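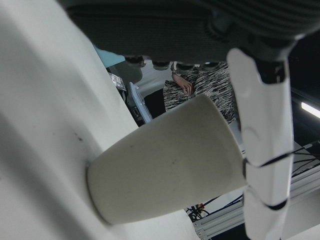 Why did the left gripper keep closing after the controller had already called a stop?

The stop only reached the arm. The Ferneo gripper takes its commands on a separate line, and when that line drops out for a moment it holds on to the last thing it was told, so a "close" stays a "close" until somebody clears it by hand.

Dec 13, 2025, left arm, cup runs for Omside

OK, writing this up while I still remember the order things happened in, because my scribbles from the bench are terrible. We started with the paper cups and the normal pick program, same speeds as last time. First batch was fine. Then on cycle 124 the arm froze with fault 358 up on the Skudine screen (lost gripper link), and I stood there like a fool watching the fingers go on squeezing. Cup flattened. It's a paper cup, who cares, but I'd had my hand near there a minute earlier to straighten one that was leaning, and that bothered me all through lunch.

Cleared it, homed the arm, ran again. Same fault, way sooner. Tried a third time with the speed turned down and got a bunch of clean picks before it did it again, and by then I'd noticed it only happened on the approaches where the wrist rolls the long way around. So, cables! I powered everything down and wiggled the gripper cable by hand at the bracket, and with the controller back up the log had a link drop in it for pretty much every roll that pulled the slack tight.

Sandrine (Delorme, for whoever reads this next year) came over and we went along the whole run together. Her guess was the connector, mine was a broken wire inside the jacket near the bend. We swapped in the spare cable from the Boyer box and did 42 slow rolls with the gripper open and no cup, and had no drops at all. I still haven't cut the old one open, so no winner yet. It's in my drawer with tape on it, please don't put it back in the box.
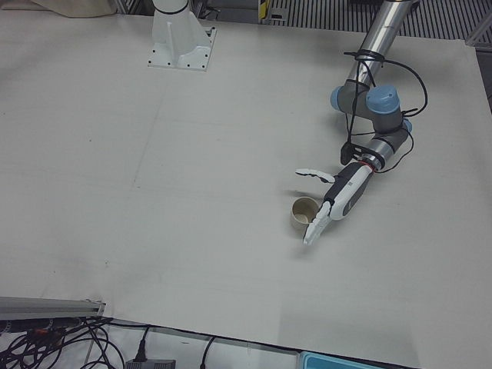
The cable is only half of it, though. A bad cable should make the gripper let go or hold still, and ours does neither, it finishes the squeeze. Sandrine dug up the July notes and there's a line in there, my handwriting, saying "gripper timeout off for testing, turn back on." Yeah. That's on me. The timeout is back on now, and I pulled the plug on the gripper line 2 times mid-close to check. Fingers stopped both times, and the cup kept its shape.

Things I changed today:

- spare gripper cable on the left arm
- timeout on, saved in the startup file and not just in the session
- pick program now takes the short way around at the wrist

Still to do:

- check the timeout setting on the right arm (I'd bet money it's off too)
- wire the stop button so it cuts the gripper line as well as the arm
- order another spare
- open up the old cable

Until the stop button is done, hands stay out of the fingers unless the gripper power is off at the switch. Paused doesn't count. I put a note on the monitor, and I've told Omside their numbers will be late.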